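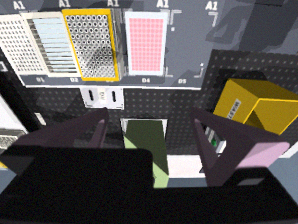

Simulated liquid-handling deck with labware in the D1 to D4 positions, as rendered from the gripper's point of view. Position D5 is empty.

Grorkham is a software stack for planning and executing labware handling by a robot arm working beside a liquid-handling deck. It combines a deck model, a perception module, a grasp planner and a motion controller, and is developed mainly in simulation. The stack was written at Stestmont as a replacement for a set of fixed-waypoint scripts, and it shares its scene description format with the older Burden simulator.

Deck model

The deck is represented as a set of named positions, each with a pose, a footprint and an occupancy state. Names follow the labels on the deck surface, so that a task file can refer to D4 or D5 directly. A position is either empty, occupied by a known labware type, or unresolved. The planner will not place an object into an unresolved position and does not route a held object below clearance height over one.

Objects off the deck, such as storage boxes and spare racks, have no named position. They are stored as free bodies with a pose in the base coordinate system and an uncertainty estimate. A free body becomes a grasp candidate only after the perception module has reported it in 2 consecutive updates.

Perception

The perception module takes color images from a virtual camera near the gripper and estimates the pose of each item listed in the task file. The gripper fingers are always in view, so their silhouette is computed from the joint state and masked out before matching. Early versions used a fixed mask, which failed whenever the finger opening changed.

Pose matching relies on object outlines. Rectangular racks and plates have strong edges but are close to symmetric, and an estimate rotated by half a turn can score nearly as well as the correct one. The module keeps both hypotheses until a label or other asymmetric feature separates them. Shadows are the other main source of error. The renderer casts hard-edged shadows across the deck and work surface, and a shadow boundary parallel to a rack edge may be taken for the edge itself. The training set of 2000 rendered scenes varies light direction for this reason, while keeping the deck geometry constant.

Open boxes are handled as a special case. Each is modeled as four walls and a base, and the rim is fitted first. The interior is then used to check the result: if the fitted base does not project inside the fitted rim, the estimate is discarded.

Grasp planning

Grasps are drawn from a library indexed by object type. The release library contains 41 entries, each giving a finger opening, an approach direction, a contact height and a permitted yaw range. The planner transforms each entry by the estimated object pose, removes those in collision, and ranks the rest by clearance and by distance from joint limits.

For tapered boxes the contact height matters more than the opening. Fingers closing on slanted side walls produce a force component along the wall, and a grasp set too far from the center of mass lets the box pitch during lifting. Library entries for such boxes therefore specify a narrow contact band.

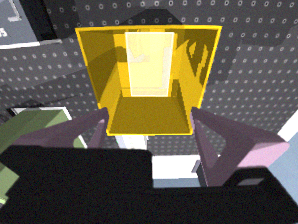

Catriona Farquharson has objected that a narrow band only moves the difficulty into perception, where a small error in rim height is enough to put both fingertips outside it; she would widen the band and let the controller correct for pitch after contact. The current release keeps the narrow band and exposes its width as a parameter.

Motion and control

Trajectories are generated in joint space and checked against the deck model at fixed intervals. The final approach is a straight Cartesian segment at reduced speed. During closing, the controller switches from position to force mode when the measured finger effort passes a threshold set in the library entry. If the threshold is not reached before the fingers arrive at their minimum opening, the grasp is marked as missed and the arm retreats along the approach segment.

Tooling

Each run writes a log containing the task file, the random seed, all pose hypotheses and the commanded trajectory. The Ingvarsson replay tool reads these logs and reproduces a run in the simulator, with the option of substituting one module. The regression suite holds 1432 logged runs and is executed before each release. Runs in which a pose hypothesis changed after the approach had begun are reported separately.

Limitations

Transparent and translucent labware is poorly supported. Deformable items and lidded boxes are outside the library. Contact parameters in the simulator are set per material pair and have not been identified for every combination in the task files.

See also

Burden (simulator)
Grasp planning
Laboratory automation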